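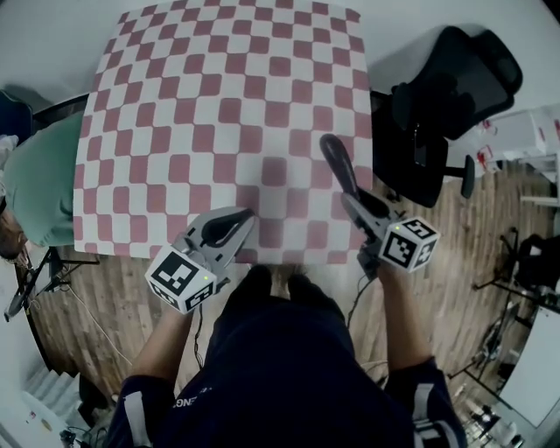
Ticket 585 – tablecloth won't lie flat, slides toward the front
Opened by: Perihan Coşkun
Location: Midthorpe, front room
Status: solved (mostly!)

What's going on

Hi all, me again. It's the red-and-white checkered cloth this time. It was fine for weeks and then it came back from the wash in December and now it creeps. I straighten it in the morning so the drop is even, and by lunch there's more hanging over the front and a strip of bare tabletop along the side. Push a plate or a box across it and the whole thing goes along for the ride. There are also fold creases that stand up like little tents, and those drive me up the wall because the checks make every wobble so easy to see.

Details, so you don't have to ask me twice: the cloth is 190 cm on the long side, the label says Gridance, and it gets washed with everything else. The table is the usual one on the wood-look floor. I haven't changed anything else in the room.

What I've tried

1. Smoothing it out by hand from the middle. Looks great for ten minutes.

2. Clips on the front edge, the springy metal kind. They held, but the cloth bunched up behind them and one pinged off under the radiator and I still haven't found it.

3. Turning the cloth around end to end. No difference, although I did discover an old tea stain I'd forgotten about.

4. Asked Ferhat Karaca if the table could be out of level. He came by with his level and the bubble sat dead center, so we can drop that one.

Reply from Sibel Karakaya, 10:40

Did somebody put softener in with it? Mine went slippery like that once. Also have a look at whether you still have the thin felt layer that used to go under it. I remember a felt layer!

My reply, 11:15

Oh for heaven's sake. The felt. I took it off to wash it too and put it in the closet, and there it has been ever since, folded up behind the spare chairs. And yes to softener, I'm afraid, a big glug of it.

So here's the plan. The cloth goes through again with no softener and a bit of vinegar in the rinse, the felt goes back on the table, and I iron out the fold lines while the cloth is still damp. I'm using the checks as a ruler this time – one row of squares lined up with the front edge of the table, and then the rest pretty much has to come out straight.

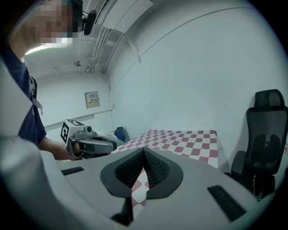
Update, 4:30

Felt is down, cloth is on top, and what a difference. I shoved a full fruit bowl from one end to the other and the cloth stayed put. The creases are gone except for one stubborn line near the far corner, where I'd let it dry out before I got to it with the iron. I can live with that one.

Still open: Umut Uysal wants to know if we should buy a second felt so there's always one on the table on wash days. I'd say yes, if it isn't silly money. The closest size I found is 142 cm wide, so it would need a trim. Sibel, do you still have the good scissors?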